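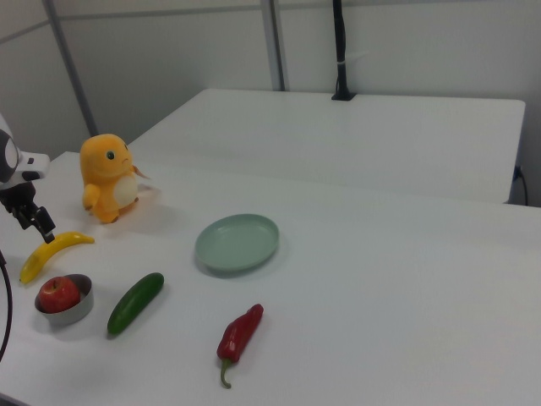
Cleaning play food and a soft toy that get shared between children

I run a small toddler group in a church hall and we have a table of pretend food: fruit and veg, a little metal bowl, a plate or two, and usually somebody's favourite plush sat down to dinner with it. It all gets handled, and a fair amount goes in mouths. Up to now I've wiped the food with a damp cloth when I remember and done nothing to the plush ones. The apple has gone tacky and one of the soft toys smells a bit stale.

How often should I be washing these, and what with? I have a sink and a kettle at the hall but no dishwasher. I'd like something I can do at the end of a session without carrying it all home. The care labels were cut off the plush toys before we got them.

Posted by Magdalini Deligiannis

Hélder Loureiro

Washing-up liquid and warm water is enough for most of it. Sort the food first, as it won't all be the same inside.

Solid or sealed plastic pieces can go in the sink. Wash them, rinse them and leave them on a towel. Check for a small hole in the bottom before you do, particularly on bananas, cucumbers and peppers, as the hollow ones fill up with water and then go mouldy where you can't see it. If there's a hole, wipe the outside with a soapy cloth and then a clean wet one. If water has already got in, squeeze it into a white bowl, and if what comes out is grey or has black bits in it, throw the toy away.

Foam pieces with a painted skin shouldn't be soaked. The skin lifts, and then a child picks at it and eats it. Anything already peeling should go in the bin.

Tackiness is sometimes just old juice and hand cream. Wash the apple once, dry it and leave it overnight. If it's still sticky the next day the plastic itself is breaking down and no amount of cleaning will fix it, so I'd replace it.

Don't use the kettle on any of it. Boiling water softened half a set of ours and the carrots never stood straight again. The metal bowl is fine with hot water, but dry it straight away or it will mark.

For how often, we do anything that has been in a mouth the same day and the rest once a week. Keep a washing-up bowl under the table and drop the chewed things in as you spot them. It saves trying to remember at the end.

Lieven Hermans

For the plush, put it in a pillowcase, tie the top and wash it at 30 on a gentle cycle with a small amount of non-bio. No softener. Squeeze it in a towel afterwards and dry it somewhere airy, turning it now and then. Big heads take longest, ours can need two days in December. If it goes back in the box damp in the middle you'll have the same smell again, only worse.

You will have to take it home for this. I'd have two and swap them over.

With no label, look at the eyes first. Hard plastic eyes are usually all right in the wash, but give them a good tug before and after. Glued felt ones can come off. If it has a sound box in it, surface clean only.

Aurelio Valcárcel

I just spray everything with Tosex and leave it. Never had a problem in 13 years.

Reply from Hélder Loureiro

I'd read the bottle first. A lot of sprays need rinsing off anything that goes in a mouth.

Reply from Magdalini Deligiannis

Thanks all. The banana had a hole in it and I didn't like what came out, so that's gone. Apple is drying on the windowsill. Will try the pillowcase this week.

Contact us | Terms of use | © Ornadach Community Help | Back to top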